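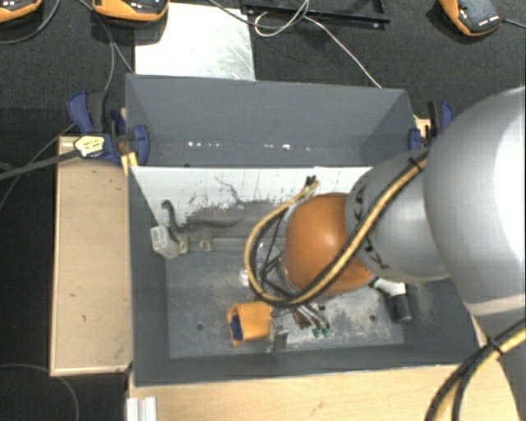 Open day at the Altton unit, Primbridge — who else went?

Forum: Out and About > Visits and Demonstrations
12 replies, showing page 1

marrowfat
Hello all. I promised in the August thread that I'd write something up if I managed to get to this, and I did manage it, so make yourselves a cup of tea because I do go on a bit.

For those who missed the notice, Altton opened up their workshop on the Sevden road on Tuesday and let the likes of us wander round. You had to book, and they took 40 in each group. I was in the ten o'clock one. We had a welcome talk with biscuits (very good biscuits), then a walk through the assembly side, and then what I'd really gone for, the picking bench, where the arm reaches into a big grey bin of odds and ends.

I stood there far longer than I meant to. The bin has two sections with a white divider between them, and all the jumble was in the front half — a bright orange thing like a box on its side, a little metal bracket, some thin rods with green tips, a black and white cylinder. Nothing matched anything else, and I thought that was the lovely part. I used to pack mixed orders for a living and I know what a nuisance a bin like that is for a person, let alone a machine!

The young woman on the bench told us they'd done 1000 tries the week before and 900 of them had come good. I thought that was marvellous. My brother-in-law thought it was dreadful. We argued about it all the way back to the car park.

tinpot_ted
I'm with your brother-in-law, sorry. One in ten going wrong would have had me out on my ear in any stores I ever worked in. Did they say what "come good" meant? Picked up, or picked up and put down where it was wanted? Those are very different things and people at open days are inclined to be a bit breezy about it.

marrowfat
Fair question, Ted, and I'm cross with myself for not asking it. I took it to mean picked up and moved over to the back section, but I may have filled that in for myself.

ovenglove
I was in the two o'clock group and somebody did ask! The answer was that it counted if the thing ended up in the other half of the bin, whichever way round it landed. So marrowfat had it right. They also said anything see-through or shiny gave them the most bother, and there's a clear plastic bit in there, so they weren't making it easy for themselves.

What struck me was how homely the set-up was. Wooden table, bin held with clamps, cables all over the place. I'd been expecting something behind glass with a logo on it. My lad has a bench in the garage that looks much the same and I told him so when I got in — he was thrilled.

tinpot_ted
Thank you ovenglove, that's useful. Whichever way round it landed, though! Try sending out a box of brackets like that.

The cables would bother me more than the score. That yellow and black bundle goes in a great loop right beside the end of the arm, with a couple of ties on it. I spent years mending machines where the cable went first. I'd want it tucked in closer.

quaylewis
Disagree on the cables, Ted. If you pull them in tight the joint has nothing to turn with and you break them sooner. A generous loop is what I'd have done. I do agree it wants watching if it's dangling among the parts, mind you.

Look at the divider as well, it's scraped to bits towards the bottom. I'd sooner see a rig with some wear on it than one got out of its wrapping for visitors. The bin floor is scratched too, more on the right-hand side, and I'd love to know if that's where the arm does most of its work.

marrowfat
I hadn't given the scratches a thought, quaylewis, I was too busy looking at the orange cap on the arm, which is a very handsome colour.

Does anyone know if Sutherland are doing theirs again? I went 4 years ago and the canteen did a proper dinner.

ovenglove
They are, I rang them. You have to put your name down at the gatehouse, and it's mornings only. No word on the dinner.

tinpot_ted
Put me down for that one. I'll bring a list of questions and marrowfat can bring the brother-in-law.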